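Packing and Sorting Assistants (part-time) — Nurkden, Vundbridge

Nurkden supplies reusable cups, lids and table baskets to cafés, canteens and village halls. We hire them out, collect them after use, wash them and send them out again. We are looking for 2 assistants to join the sorting room at our Vundbridge site, starting in April.

The post is for 19 hours a week, worked as morning shifts. Shifts begin at 7.30 am. The contract is permanent after a trial period of three months. You would report to Senga MacBrayne, who runs the sorting room, and work alongside a team of six.

What the work involves

Crates come back from customers in the afternoon and go through the wash overnight. The morning team unloads the racks, checks every item, puts cups and lids together and places them in baskets for the next order. A large hall order can be 300 cups, but most are smaller. A standard café order is 72 cups with lids, split between baskets so that one person can carry each of them without help.

Checking means looking at the rim, the base and the inside of the cup. Anything cracked, cloudy on the inside or out of shape goes to the rejects shelf. Lids are checked for splits by the sip opening and for a firm fit. Old labels have to come off completely, including the glue. Cups are stood upright in the basket, never laid on their sides, and the order slip goes in last. 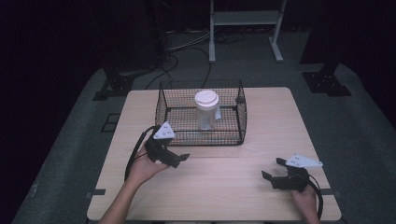

Do I need to have done warehouse or kitchen work before?
Experience is welcome but we do not ask for it. New starters spend their first two weeks beside an experienced member of the team and are not given orders of their own until they are comfortable with the checks.

You will also be expected to keep your own table clear, wipe down baskets between orders and write up shortages on the board before the end of the shift. Once a month the team does a stock count, which takes most of a morning. There is some lifting, up to the weight of a full crate, and trolleys are provided. Most of the work is done standing, although there are high stools for anyone who wants one.

What we are looking for

You should be careful with small repetitive jobs and able to keep a steady pace without rushing. You need to be able to read an order slip and follow it exactly. Good timekeeping matters, as the first van leaves at 11 am and the driver cannot wait for late baskets. We use Tosh for stock records. It runs on a tablet and we will show you how to use it.

What we offer

Pay is above the minimum wage and is reviewed each spring. Holiday is pro rata. We provide aprons and gloves, and pay an allowance towards safety shoes. Tea and coffee are free, there is a microwave and fridge in the break room, and parking is available behind the building. The bus from the town centre stops at the end of the road — the first one arrives in time for the start of the shift.

We can be flexible about which mornings you work, provided that the room is covered. If you have school-age children or another job, please mention it when you apply and we will try to plan shifts to suit.

How to apply

Send a short letter or email to Gregor Rankin in the office. Tell us what you have been doing recently, paid or unpaid, and which mornings you could work. A CV is useful but you do not have to send one. If you would prefer to apply by phone, ask for Shagufta Swati, who will take down your details.

Interviews will be held in the sorting room and last half an hour. They include a short practical task in which you check and pack one basket from an order slip. Please tell us beforehand if you need any adjustments for the visit or for the job itself.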